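エルブリッジ技術研究所
ホーム 研究所について 研究グループ 採用・募集 アクセス お問い合わせ
サイト内検索 キーワードを入力 検索

遠隔教示オペレーターおよび実演協力者の募集について

11月掲載 文責:操作学習グループ 採用担当 ノンヴラ・ピレイ

エルブリッジ技術研究所操作学習グループでは、ロボットアームに対する作業教示の業務に従事する遠隔教示オペレーター(有期雇用職員)、ならびに短期の実演協力者を下記のとおり募集いたします。応募を希望される方は、本要項を最後までお読みいただいたうえで、所定の手続きによりお申し込みください。

1.募集の背景

当グループは、人がロボットを動かして見せた作業の記録をもとに、ロボットが同種の作業を自律的に行うための学習手法を研究しております。現在進めている「ストロヴォラ計画」では、卓上で行う把持、移載、整列、開閉等の基本動作を対象とし、前期までに2,137件の実演記録を収録いたしました。このうち、手順および品質の基準を満たし、学習用として採用されたものは918件です。

採用に至らなかった記録の多くは、作業そのものの失敗によるものではなく、開始姿勢の不統一、途中での不要な停止、終了操作の遅れ等、教示の進め方に起因しております。当グループではこの結果を踏まえ、教示を専任で担当する職員を新たに置き、あわせて、操作経験のない方々による実演も計画的に収録することといたしました。後者は、操作する人の違いが学習結果に及ぼす影響を調べるためのものです。

2.募集区分および人数

区分A 遠隔教示オペレーター(有期雇用職員) 4名
区分B 実演協力者(短期、謝金支給) 13名

区分Aと区分Bの併願はできません。なお、過去に区分Bに相当する協力者として参加された方が、今回区分Aに応募されることは差し支えありません。

3.業務の内容

(1)区分A 遠隔教示オペレーター

主たる業務は、遠隔操作装置を用いてロボットアームを動かし、指定された作業を手順書に従って繰り返し実演することです。操作装置は、手元の小型アームの動きを作業側のアームに伝える方式のものと、手持ちの操作器による方式のものとの二種類があり、課題に応じて使い分けます。また、一部の課題では、アームに直接手を添えて動かす直接教示も行います。

これに付随する業務として、次のものがあります。

・収録開始前の卓上の整備、物品の配置および初期位置の確認
・収録ごとの成否判定、所見の記入
・収録管理ソフトウェア「オシュリス」への登録および記録の点検
・手順書の不備、曖昧な表現に関する改訂案の作成
・区分B協力者に対する操作説明および収録時の立ち会い

プログラムの作成は業務に含まれません。学習モデルの構築および評価は研究員が担当しますが、オペレーターには評価試験の観察結果を報告していただく機会があります。

(2)区分B 実演協力者

職員の立ち会いのもと、短時間の練習を経たのち、平易な卓上作業を遠隔操作により実演していただきます。操作の巧拙は謝金の額に影響いたしません。実演の終了後、操作のしやすさに関する質問票への記入をお願いいたします。

4.課題の例

初期研修で扱う課題の一つに、球を把持し、皿の上まで運んで置く作業があります。動作としては単純ですが、球は把持の位置がずれると指の間から逃げやすく、また皿に対して高い位置で指を開くと、縁を越えて転がり出ることがあります。オペレーターには、皿の中央の上で一度水平方向の動きを収め、そこから静かに下ろして放すという一連の動作を、毎回同じ調子で行うことが求められます。

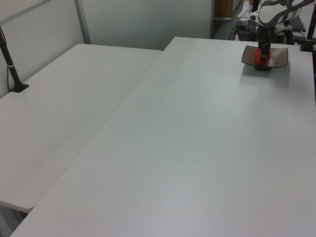 図1 課題例「球の皿置き」。グリッパーで把持した赤い球を皿の上に保持した状態。

研修では、まず速度を落とした設定でこの課題を行い、続いて通常の速度に移ります。急ぐ必要はありません。手順書が定める制限時間には十分な余裕があり、審査においても、所要時間の短さより軌道の滑らかさと放す直前の安定を重視しております。

把持に失敗した場合の扱いは課題ごとに異なります。やり直しの動作を記録に含める課題と、その時点で収録を打ち切る課題とがあり、いずれに該当するかは手順書の冒頭に記載しております。判断に迷った場合は、収録を止めて担当研究員に確認してください。失敗した記録を申告せずに成功として登録することは、後の学習に重大な影響を及ぼすため、固く禁じます。

球の課題を修了した後は、布の折り畳み、容器の蓋の開閉、二本のアームを用いた受け渡し等へ順次進みます。進度は個人ごとに定め、一律の期限は設けません。

5.応募資格

(1)区分A

・18歳以上で、雇用開始日から継続して勤務できる方
・日本語による手順書を理解し、所見を簡潔な文章で記述できる方
・同一の作業を集中して反復することに支障のない方
・表計算ソフトウェア等、基本的なコンピューター操作ができる方

学歴および専攻は問いません。ロボットの操作経験は必須としませんが、製造現場での組立作業、検査業務、建設機械の操作、楽器の演奏、手工芸等、手指の細かな制御を要する経験をお持ちの方は、応募書類にその旨をご記入ください。

(2)区分B

・18歳以上の方
・過去にロボットアームの遠隔操作を業務として行ったことのない方
・参加にあたり、後述の同意書に署名いただける方

利き手は問いません。操作装置は左右いずれの手でも使用できます。眼鏡またはコンタクトレンズの使用も差し支えありません。着席での操作が困難な方には高さの異なる操作台を用意いたしますので、申し込みの際にご相談ください。

6.勤務条件(区分A)

雇用形態:有期雇用職員(試用期間あり)
勤務場所:エルブリッジ技術研究所 マシレラ棟 363号室
勤務時間:午前9時30分から午後4時30分まで(休憩1時間を含む)
休日:研究所の定める休日
給与:研究所の規程に基づき、経験を考慮して決定
諸手当:通勤手当を規程により支給
社会保険:法令の定めるところにより加入
契約の更新:業務量、勤務成績および予算の状況により判断

操作業務は連続50分を上限とし、その後に10分以上の小休止を置きます。小休止は勤務時間に含まれます。手首、肩、眼の疲労については定期的に聞き取りを行い、必要に応じて、記録の点検や手順書の改訂等、操作を伴わない業務に振り替えます。

7.参加条件(区分B)

参加は一人につき1回、所要時間は説明および質問票への記入を含めて2時間です。午前10時開始または午後2時開始のいずれかをお選びいただけます。謝金および交通費は研究所の規程により支給し、途中で参加を取りやめた場合にも、謝金は全額をお支払いいたします。

8.安全および記録の取り扱い

ロボットアームの動作中は、直接教示を行う場合を除き、可動範囲内に手を入れることを禁じます。直接教示は、所定の安全講習を修了した者に限り、出力を制限した状態で行います。すべての操作席に非常停止ボタンを備えており、異常を感じた場合には、収録の途中であっても直ちに押してください。非常停止を行ったことにより、勤務成績または謝金の面で不利益を受けることは一切ありません。

収録される情報は、アームの関節角度、グリッパーの開閉、操作装置からの入力および作業卓の映像です。操作者の氏名は実演記録に付さず、管理番号により取り扱います。映像に操作者の手や腕が含まれる場合がありますが、顔を撮影することはありません。記録は研究目的で利用し、外部に公開する際は、あらかじめ同意書に定める範囲に限ります。区分Bの方は、収録後であっても、管理番号を付した申出書により記録の削除を求めることができます。ただし、公開済みの記録についてはこの限りではありません。

9.選考方法

区分Aの選考は、書類審査、実技および面接により行います。実技では、操作装置の説明と練習の時間を設けたのち、球の皿置きを含む2種類の課題に取り組んでいただきます。審査の対象は、指示の理解、動作の再現性ならびに所見の記述であり、成功回数のみで合否を決定することはありません。面接は、グループ長レセゴ・プレトリウスおよび採用担当が行います。

区分Bについては、申し込みの内容に基づき、年齢層および利き手の構成を考慮して参加者を決定いたします。先着順ではありません。

10.応募手続

区分Aに応募される方は、次の書類を採用担当宛てに郵送または持参してください。

・履歴書(写真の貼付は不要)
・職務経歴書(職歴のない方は省略可)
・志望理由書(800字以内、様式自由)

封筒の表には「遠隔教示オペレーター応募書類在中」と朱書きしてください。提出された書類は返却いたしません。選考の終了後、研究所の規程に従い廃棄いたします。

区分Bに申し込まれる方は、当研究所受付に備え付けの参加申込書に必要事項を記入し、受付に提出してください。同申込書は、お問い合わせページからの請求により郵送することもできます。

募集期間はいずれの区分も11月末日までとし、郵送の場合は必着といたします。区分Aについて適任者が得られない場合には、期間を延長することがあります。選考結果は、合否にかかわらず、応募者全員に書面で通知いたします。選考の経過および理由に関するお問い合わせにはお答えできません。

11.見学について

応募を検討されている方を対象に、マシレラ棟において操作席の見学を受け付けております。見学の所要時間は40分で、希望される方には、停止状態のアームを用いて操作装置の握り方や座席の調整を確かめていただけます。見学の有無が選考に影響することはありません。館内での撮影はご遠慮ください。

見学および本募集に関するお問い合わせは、お問い合わせページより、件名を「教示オペレーター募集」または「実演協力者募集」としてお送りください。

エルブリッジ技術研究所 操作学習グループ
グループ長 レセゴ・プレトリウス
採用担当 ノンヴラ・ピレイ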